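From: the Gornonley woodworking list
Date: Wed 8 May
Subject: Re: [gornonley-wood] Finishing a pale tabletop without the yellow

> Has anybody on here finished a light wood top and had it stay light? I did
> our kitchen table in April with an oil-based poly and it went the color of
> weak tea overnight. I'm about to sand it all off and I'd like to do this
> only one more time in my life. Also, what grit do you stop at? The can says
> one thing and my brother-in-law says another.

Oh, I feel for you, I did the exact same thing to a hall bench and had to look at it for two winters before I got around to stripping it!

Short answer is water-based, yes, and stay away from anything that says "warm" or "amber" on the label. I used the Skostum matte on the big table in my back room and I'm very happy with it. It goes on looking like thin milk, which is scary for the first minute, and then it clears. I did try the Abera wax on an offcut first because I had half a can sitting there (it smells wonderful, by the way) but it darkened the grain more than I wanted and a coffee cup left a ring on it the same afternoon. Fine for a picture frame, I wouldn't put it on a table you eat at.
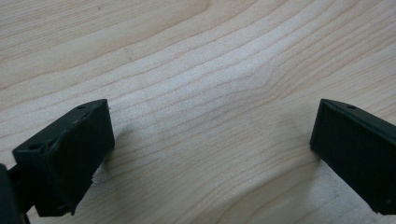

As for grit, I started at 80 on the bad patch near one end, went to 120 over everything, then stopped at 200 before the first coat. I know some folks here go up to 500 on bare wood and swear by it, but when I tried that on a shelf the finish seemed to just sit on top and it scratched if you looked at it sideways. I save the 500 for between coats, very light, just enough to knock off the fuzz. And the fuzz is real with the water-based stuff — the first coat will feel like a cat's tongue. Don't panic and don't sand it hard, you'll go right through at the edges. Ask me how I know.

Three coats total for me, thin ones, with a foam pad. I gave it overnight between coats even though the can says two hours, and then kept everything off it for 13 days, which drove my household nuts because we had nowhere to put the mail.

One thing I'd do differently is wipe down with a barely damp rag before the first coat, let it dry, and sand once more. It gets the fuzz up early and saves you some grief later. Somebody posted that tip here last fall and I ignored it, sorry, whoever you were.

If you need a new sander pad before you start, Guver had the soft ones in stock when I was in there over the weekend, on the back wall by the clamps. The hook side on my old one had worn out so badly that the discs were flying off across the garage.

What kind of wood is it, do you know? If it's pine I'd want to say a couple more things about knots.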